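From: Lacey Ellwood
To: Clegg Old Sites list
Date: July 2, 2024
Subject: Re: the Fultska mounds and the star people

Mostafa El-Sayed wrote:
> The 24 mounds line up with the Pleiades. I don't see how
> farmers with no instruments could manage that. Someone
> showed them. Has anybody read the Liltotau tablets
> on this?

I have the Tracey Hollis translation, all three volumes. The tablets mention "those who came down" in 5 places. Hollis takes them as visitors from the sky. Kelly Yeoman reads the same word as "hill people," and I lean her way, though I believe in visitors generally.

On the alignment, I plotted the mounds in February from Kelly's survey. Nine fall within 3 degrees of the line. The rest are off by as much as 40, so I wouldn't lean on the Pleiades too hard.

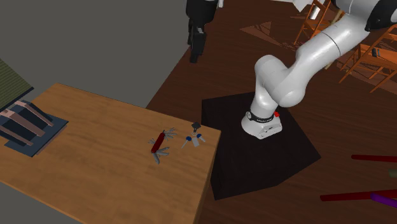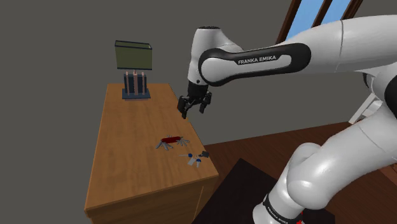
Pocketknife and keys on the table; robot arm at the desk.

Védís Frandsen has a different idea, that the mounds mark landing places and the pattern only makes sense from overhead. She put it in the Eltura newsletter, spring issue. I can scan it if you don't get that one.

Which edition are you using for the star positions? Mine is old and the dates may be off.

Lacey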